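The Leltden Drainage Maps, Continued

In July I posted a short piece on the 1552-foot storm sewer that used to run under the old Prarnovov rail yard. Mudassar Dogar wrote in to say that the city had surveyed the line twice and that the second survey was never indexed. He was right. The sheets are in the public works drawer marked Dridonlow, filed under the street name the yard's access road had before it was renamed.

There are 9 sheets, all ink on linen. Sheet 2 shows the outfall at Lubis Creek a full block east of where the published plan puts it. The invert elevations also differ, and the slope works out flatter than the plan claims.

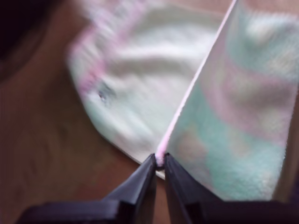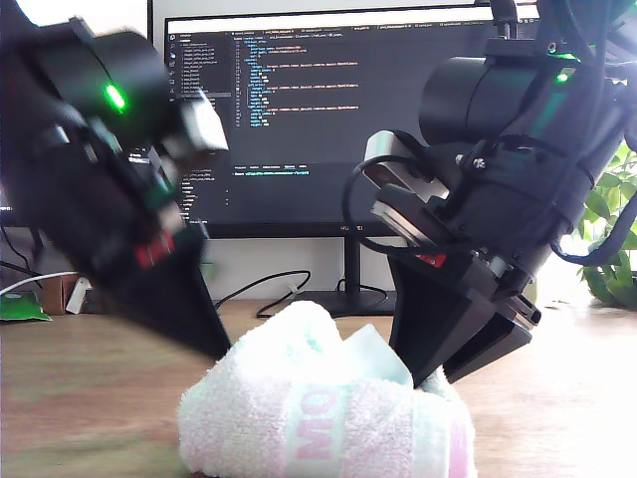
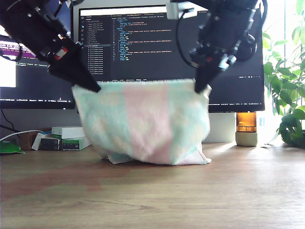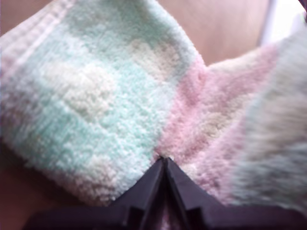
Vol. 2, No. 9, p. 219

The page number matters if you want to check my reading. The engineer's report on the yard is bound into that volume of the council proceedings, and the library's scan skips the foldout. Ask for the paper copy.

My working theory is that the outfall was moved during construction to avoid a brick culvert on the Leltden side. The second survey marks a culvert there in dashed line with no dimensions. The first survey leaves the area blank. Neither sheet is signed, although the lettering on both looks like the same hand.

This bears on the current rezoning case. The applicant's drainage study cites the published plan, so its easement is drawn a block too far west. I sent copies of sheets 2 and 3 to the planning office on March 21, 2024 and have a receipt but no reply.

Next I want the manhole cards for the same blocks, if they survived the move out of the annex.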